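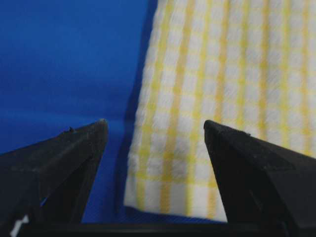
**For immediate release – 2022-08-23**

**Pralero opens its mending library in Grostach, and you're all invited**

I'm Ritva Nurmi, and I run Pralero, the little household linen shop on Nedeljković Street. I've never written a press release before, so please forgive me if this reads more like a letter to a friend. I've got some news and I'd like as many people as possible to hear it!

From next month we're opening a mending library in the two back rooms of the shop. It works much like a book library, except that you borrow sewing machines, darning mushrooms, embroidery hoops, good scissors (the proper heavy ones, which cost a fortune) and boxes of thread sorted by colour. You join once, you pay a small yearly fee, and you take home what you need for up to a fortnight. If you'd rather not carry a sewing machine up three flights of stairs, you can book a table with us and use one there.

I've wanted to do this for years. People come into the shop to replace a tablecloth that has one small burn in it, or a tea towel whose hem has come undone, and I sell them a new one and feel a bit daft about it. I do need to sell tea towels, of course. But I grew up in a house where a towel went from the kitchen to the bathroom to the shed before it was finally let go, and my mother could turn a worn sheet sides to middle in an evening with the radio on. I can do it too, though mine have a wobblier seam.

**What you can borrow**

We're starting with 300 items on the shelves. A good many came from customers who heard what I was up to and started turning up with carrier bags. I've been given thimbles, pinking shears, a tin of bone buttons and a very grand cutting mat. The sewing machines have all been serviced by Flanard, the repair workshop across the river, who have also agreed to look after them for us from now on. Their people were very patient with me while I learned how to thread a bobbin on a machine I'd never used before (it took most of an afternoon and a fair amount of muttering).

There's a fabric shelf as well. It's for patches, mostly: cotton, linen, a bit of wool, some old curtain lining which is lovely to sew. Take what you need and bring something back when you can. We won't be weighing it or writing it down.

**Classes**

We'll run a beginners' evening twice a month, and it's free to members. The first few will be on things I get asked about all the time at the till:

- putting a new hem on a tea towel or napkin
- darning a hole in a blanket
- patching a sheet so that it's still nice to sleep on
- getting old tea stains out of white cotton before you give up on it
- sewing hanging loops on towels

You don't need to know anything at all before you come. If you can't thread a needle, we've got needle threaders, and if you can't get on with those either then I'll do it for you. Bring something from home that needs fixing. Please wash it first – I've learned to ask.

Later on, from May next year, I'd like to add a longer course on quilting, spread over several weeks. That depends on how the winter goes and whether I can find a teacher with more patience than me.

**What it costs and who paid for it**

We needed some 2,000 euros to get going, for shelves, tables, decent lamps and having the wiring in the back rooms looked at. Part of it came out of the shop's savings and the rest from neighbours and customers, who put money in the jar by the till all through spring. Thank you, every one of you. The jar is still there, by the way, and it's now going towards an overlocker.

The first 100 people to join will get their first year at half price, and a small sewing kit that I've been putting together in the evenings. Each one has needles, pins, black and white thread, a tape measure and a square of checked cotton to practise on. Children can join on a grown-up's card and don't pay anything.

**Opening day**

We'll have the doors open from ten in the morning until six in the evening, with coffee, cardamom buns and plenty of chairs. There will be somebody at each machine to show you how it works. You can join on the day or just have a nosy round and go home again, I really don't mind. I'll put the date in the shop window as soon as the new door has been fitted, and it'll be in our newsletter too.

The back rooms are on the ground floor and there's a ramp at the yard entrance. Prams and wheelchairs will fit through comfortably. Dogs are welcome in the shop but I'd like to keep them out of the mending rooms, mainly for the sake of the pins.

**For newspapers and radio**

If you'd like to come and see the rooms before we open, just ask. I'm in the shop most mornings, and mornings are best as it gets busy after lunch. I'm happy to talk on the phone or in person, and I can put you in touch with a few of the customers who've given us their tools, if they're willing. You're welcome to use any part of this text as it stands, or tidy it up.

Contact: Ritva Nurmi, Pralero, Nedeljković Street, Grostach. Ring the yard bell if the front door is locked.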